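Shop / Arms & Kits / Teaching Arms

Tagged: desktop arms, demo recording, learn by example

Sturkedine Desktop Arm, Recording Kit

I've been selling this kit for 2 years now and it's still the one I reach for when I want a pile of good examples by the end of an afternoon! You get the printed follower arm, the matching leader arm you hold in your hand, the driver boards, all the cables and our Stillevano recording software (free updates, and yes, I read the bug reports myself).

You move the leader, the follower copies you, and every joint position gets saved along with your camera video. Do that 38 times for one simple pick and you've got enough to start training something.

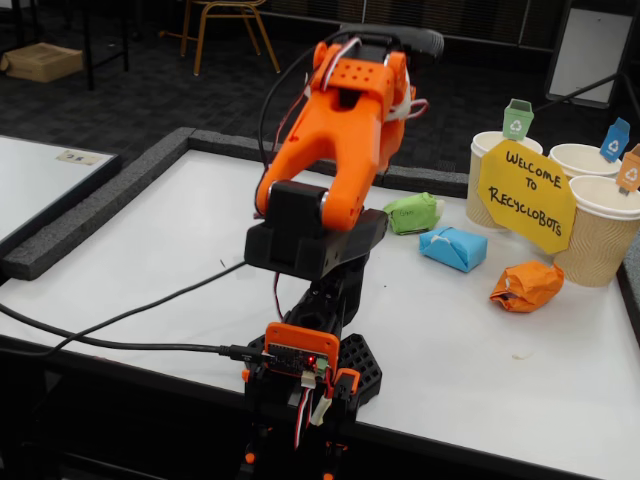 Sorting is my favorite first task, and it's the one I walk new customers through on the phone. Pick a few things that feel different in the gripper and give each one a home. Paper cups make great bins, and a little flag in green, blue or orange on each one means you never mix up your labels at playback. A crumpled paper ball is a nice hard one (it squashes!), so I'd mix a ball in with the wrapped blocks from day one. Move everything a bit between takes, too. My first set had the block in the same spot every time, and the arm learned the spot, bless it.

Maeve Cronin wrote to ask if the printed parts hold up. Mine are on their second set of fingers, and spares come in packs of 6.

Ships from Drendatville in 10 working days.

We use cookies to remember your cart. Accept / Manage settings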